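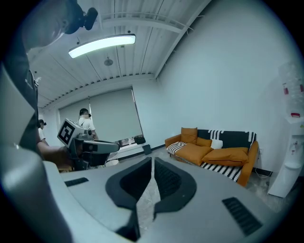

Cundthorpe wants to know whether we could stop at 1840 demos and just train on what we've got, and I can see why they'd ask, but my answer is still no, or at least not yet!

Home | Notebook | Datasets | Log in

Notebook, February, 16:10

Two people on collection again, headsets on, working in the room with the orange sofa. I like it in there — the big grey blind keeps the window out of things and the ceiling lamp stays the same all day, so the lighting drift we had in the Drosenport set ought to be smaller (must check that properly, I keep saying so).

Target for this batch is 2504. I know, odd number, it's what the Panganiban split needs if we hold back 550 for testing and don't want to touch them. The printed marker on the white cube is the bit I'm fussiest about: keep it facing out, don't put a thumb over it, and if the track jumps then bin the take and go again. I'd much sooner have a short clean episode than a long one I've got to patch up at my desk.

Flunetine loader still chokes on anything where the two streams start apart. Tried trimming to the later start — fine on up to 2 seconds of offset, rubbish after that. Will have another go after tea.

Also, please put the task name in BEFORE you hit record, blank ones go in a folder I never open.

3 comments | 0 shares

We use cookies to keep you logged in. Accept | Settings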